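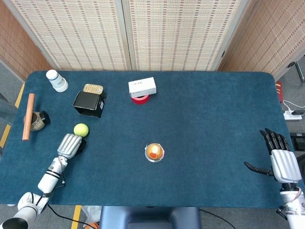 The second phase of the Dramstead grasping study closed in August, and this post sets out the method and the principal result. A fuller report is being prepared for the project archive. What follows is intended for colleagues at other laboratories who have asked how the scoring was done, and for those who commented on the earlier post concerning calibration.

## Purpose

The study asked a narrow question. When a two-armed system with jointed hands is trained on demonstrations recorded on an uncluttered table, how much of what it learns is still of use once the table holds ordinary objects that have no part in the task? Earlier work at Dratthorpe had suggested that the loss was small. Our own first phase had suggested that it was large. The two sites had used different object sets and different rules for ending a trial, and the results could not be fairly compared.

## Objects and layout

Objects were chosen for variety of shape and for how they respond to contact. A tennis ball rolls when touched off center. A rolling pin lying at an angle will turn or travel. A bun on a paper liner presents a separate difficulty, in that a closing hand may take the liner along with the bread, or press the bread out of shape. Boxes, a tin, a bottle and a roll of tape complete the set, and some of these are placed on top of one another so that a correct grasp of the upper object must leave the lower one where it is.

The table is covered in felt. This reduces sliding, and readers comparing our figures with those obtained on bare surfaces should take it into account. A folding screen stands behind the table in every trial. It was retained from the first phase so that the background would remain the same across both.

Layouts were drawn up in advance and assigned by number. There were 60 of them, and each was used with both training conditions. The operator placing the objects was not told which trained model would be run next.

## Training conditions

Two models were compared. Both used the same network and the same 938 demonstrations in total. They differed only in how those demonstrations were made up.

- **Condition A:** all demonstrations recorded with the target object alone on the table.
- **Condition B:** 204 of the demonstrations replaced by recordings in which other objects were present, the remainder unchanged.

The replaced recordings were selected by lot. We did not attempt to choose informative ones. Doing so might well improve the outcome, and it is a reasonable subject for later work, but it would have mixed two questions together.

## Scoring

A trial was scored as a success when the target had been lifted clear of the surface and held for 3 seconds, with no other object moved from its starting place. The last requirement is stricter than the rule used at Dratthorpe, where contact with other objects was recorded but did not count against the trial. We kept both scores so that either rule may be applied to our data.

Trials were ended by the Ballik controller, which stops the arms when the force at either wrist passes a set limit. A trial stopped in this way was scored as a failure, whatever the position of the target at the time. There was some discussion of this rule before testing began. It was kept for reasons of safety and because it leaves nothing to the judgment of the person watching.

## Result

Under the strict rule, Condition B was the better of the two on every class of object. Under the looser rule the gap between the conditions narrowed a great deal, and for boxes it closed entirely. In our view this accounts for most of the disagreement between the two sites. The model trained on single objects very often reached the correct target. Its weakness was in the path it took to get there, with the forearm and the idle hand crossing ground that had always been empty in training.

The bun gave the least steady results in either condition. Failures there were mostly failures of grip, and the addition of cluttered demonstrations did little to help.

## Limits

Only one table and one pair of arms were used. Lighting was not varied. The stacked objects appeared in too few layouts to support a separate claim – they are included in the totals but should not be quoted alone. The Fahy annotation tool, with which the movement of non-target objects was marked, was also revised partway through the work, and the earlier trials were marked a second time with the newer version.

## Availability

The layout sheets and both sets of scores may be requested through the contact page. Demonstration recordings will follow once they have been checked. A third phase, in which the felt will be removed and the layouts repeated, is planned with Dratthorpe under a single shared set of rules for ending a trial.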